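梅雨明けの木工・台所メモ 木の天板と木の器の手入れ

木のテーブルや木の器は、毎日の扱いでずいぶん持ちが変わります。7月22日に更新しました。

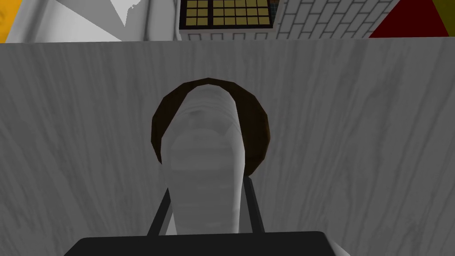
明るいグレーの木目調の天板と、濃い茶色の丸い縁。

ふだんの拭き方

食事のあとは、固くしぼった布で木目に沿って拭き、続けて乾いた布で同じ向きに拭きます。ぬれた布だけで終わらせると、天板の継ぎ目や木口に水が残ります。木口は板の端の年輪が見えている面のことで、表面より水を吸いやすい場所です。

布は綿の古いシーツを切ったものが使いやすいです。マイクロファイバーの布は汚れがよく取れますが、オイル仕上げの天板で毎日使うと油分まで持っていかれ、表面が白っぽくなります。ウレタン塗装の天板なら気にせず使えます。

オイル仕上げかウレタン塗装かわからないときは、天板の裏の目立たないところに水を一滴落とします。五分たっても玉のままならウレタン、じわっと色が濃くなるならオイルか無塗装と考えてよいです。ただし古いウレタンは傷から水が入るので、傷のない場所で試してください。

輪じみ

冷たいコップの跡は、早ければ乾いた布で拭いて一晩おくだけで消えます。白く残った輪じみは、塗膜の中に湿気が入ったものです。ウレタンやラッカーの天板なら、ドライヤーの弱い温風を二十センチ離して当て、手で触って温かい程度でやめます。一度で消えなければ翌日もう一度やります。熱を当てすぎると塗膜が浮きます。

黒い輪じみは別のものです。鉄の鍋や缶の底のさびと、木のタンニンが反応した跡で、温めても取れません。無塗装の板なら、レモン汁を綿棒で跡の上だけに塗り、十分おいて水拭きします。色が薄くなったら止めて、よく乾かしてから周りとの差を見ます。ぬれているうちは差がわかりません。塗装した天板の黒いしみは、塗膜をはがさないと届かないので、家では手を出さないほうが無難です。

油じみと食べ物の色

油をこぼしたら、まず紙で吸わせます。こすらないこと。そのあと片栗粉か重曹を厚めにのせ、半日おいて刷毛で払います。重曹はナラやクリのようにタンニンの多い木だと茶色く変わることがあるので、樹種がわからないときは片栗粉にします。

カレーや紅茶の色は、台所用の中性洗剤を薄めて布に含ませ、たたくように取ります。残った黄色は、日の当たる窓ぎわに置けるものなら日光でかなり薄くなります。

木の器

木の皿や鉢は、食べ終わったら早めに洗います。水に漬けておくのがいちばん傷みます。柔らかいスポンジと中性洗剤で洗い、流したらすぐに拭き、縁を下にして立てかけて乾かします。伏せて置くと内側に湿気がこもり、底から黒ずんできます。

食器洗い機と電子レンジは使いません。食器洗い機に一度入れただけで高台にひびが入ったことがあります。2,458円で買った鉢でした。割れたところに木工用ボンドを入れて果物用にしていますが、汁物には戻せません。

器がかさついてきたら油を塗ります。食器に使うなら、くるみ油か、乾性油で食品に触れてよいと表示のあるものを選びます。オリーブ油やサラダ油は乾かず、夏はべたついて古い油のにおいが出ます。くるみ油はナッツのアレルギーがある人のいる家では避けてください。

塗り方は次のとおりです。

1 器を洗い、風通しのよい日陰で丸一日乾かす。
2 400番の紙やすりで、ざらつくところだけ木目に沿って軽くなでる。
3 粉を乾いた布で払う。
4 油を小さじ一杯ほど布に取り、内側、縁、外側の順にのばす。
5 十五分おいて、余った油をきれいに拭き取る。
6 三日から一週間、立てかけて乾かす。

手順5を省くと表面に油の膜ができて、いつまでも指につきます。油を拭いた布は丸めて捨てると自然に熱を持ち、火が出ることがあります。水にひたし、袋に入れて口を閉じてから捨ててください。

天板のへこみ

物を落としてできたへこみは、木の繊維が切れていなければ戻ります。無塗装かオイル仕上げの場合だけの方法です。へこみに水を数滴たらし、ぬれた布を当て、その上からアイロンの先を数秒ずつ当てます。中温で、蒸気は切っておきます。布が乾いたらまたぬらします。戻ったら一晩乾かし、毛羽立ちを紙やすりでならして油を塗り直します。突き板の天板では接着がはがれるので、やめておきます。

天板のオイルは、うちでは年に二回、梅雨明けと10月に塗ります。10月は暖房を入れる前で、乾燥に備えるのにちょうどよい時期です。3,000円の缶ひとつで、四人掛けのテーブルなら二年は持ちます。開けた缶は空気に触れて固まるので、使う分だけ小皿に取り、すぐにふたをします。

置き場所

エアコンの風が直接当たるところと、直射日光が片側だけに当たるところは避けます。反りは板の表と裏で乾き方が違うと出ます。テーブルクロスやビニールのマットを一年中かけておくと、下だけ色が変わらず残るので、ときどき外すか向きを変えます。花瓶や卓上の小物も、週に一度は場所をずらします。

読者の方から

カティア・パリージさんから、灰色に着色した天板にも同じオイルを塗ってよいかという質問をいただきました。透明のオイルでも、着色した木は塗ると少し黄みが出ます。薄い色ほど目立つので、裏で試して乾くまで待ち、気になるようなら白の顔料が入ったオイルを使ってください。木目を印刷したシートの天板には油は染み込まないので、塗らずに中性洗剤で拭くだけにします。

次の更新では、まな板の削り直しと、包丁の柄のがたつきを取り上げます。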